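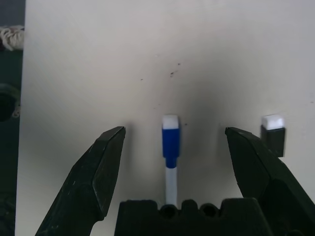 Issue 184, page 2

Leen Boutros wants me to believe that a work table has a memory. I told her I'd need more than that to fill a page. She laughed and said most people did.

Boutros runs the table-clearing workshops at Molmont, where for 300 dollars you spend two mornings learning how to put things away. I have been putting things away for free since I was a child, and I went in with that attitude. She knew it from my first question, which was what exactly people are paying for.

"They pay to slow down," she said. "You've had a marker standing on your table for a month. You see it every day and you never decide anything about it. Does it live there? Does it work? Put it on paper and find out."

I asked whether a person couldn't try a marker on paper at home.

"They could. Have you?"

I had not, and I moved on.

Her method, which she calls the Aubert pass after the street she used to live on, goes like this. You do not begin with a trash bag or a box. You touch each thing on the table and say out loud what it is. Tissue. Plate. Cloth. Then you start with whatever is softest, so the crumpled tissue goes before the dish, and the dish goes before anything that stands up. When I asked where the order came from, she said experience. When I asked whose, she said hers, and a little of Elie Masri's, who taught the Detville classes until January.

Masri, reached by phone, was less sure. "The order doesn't matter much," he said. "I used to start with cups. Leen thinks cups are last. We argued about it for an entire train ride."

Boutros wasn't bothered when I read this back to her.
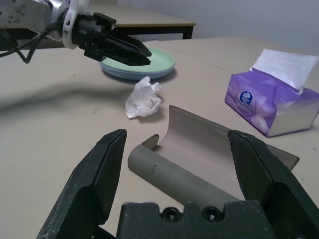

"Elie starts with cups because he's afraid of knocking them over," she said. "Fine. But then he's got the tissue left at the end, and at the end he's tired, and he leaves it. I've seen his kitchen."

What about the things that have no name, I asked. Every table I know has some piece of gray cardboard or packing on it that was once part of something. You can't say what it is out loud, so by her own rules you're stuck.

She took longer over that one. "You say 'piece of something.' Then you fold it or you flatten it, and if you still can't think of a use, it goes. The trouble is people make it into a tray. They put a pen in it, and now it's furniture."

That was the best thing she said all morning, and I would have liked to hear more of it and less about memory. I also wanted numbers. Molmont's flyer says students get back some 40 minutes a week. Boutros admitted the figure came from a form people fill in on the last day, before a single week has passed.

"I didn't write the flyer," she said. I asked if she would take the line out. She said she would ask Samer Moussa, who did write it. Moussa did not return two messages. 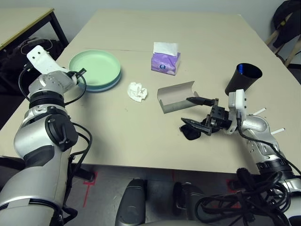
Rasha Rizk took the course last year and was happy to talk. She still says the names of things, though only when her son is out of the house. "My table is better," she told me. "Is it 300 dollars better? I don't know. I also bought a bigger trash can that month, so it could be the can."

I put the can to Boutros. She thought Rizk was being modest. I thought Rizk had raised a fair point, and said so, and we went back and forth until the coffee was gone.

On cloths, at least, she was plain. A cloth left in a heap is still in use, she says, and if you want it to stop being in use you have to fold it or hang it up. A box of tissues can stay out, because people will only go looking for it. A plate with nothing on it should be in the kitchen by the time you stand up. None of this is new. My grandmother could have told you all of it, and did, usually from the next room.

"Then why was your desk a mess when you left this morning?" Boutros asked.

I hadn't told her it was. She said she'd guessed. The next workshop has four places left, and she has offered me one at half price, which I have not yet accepted.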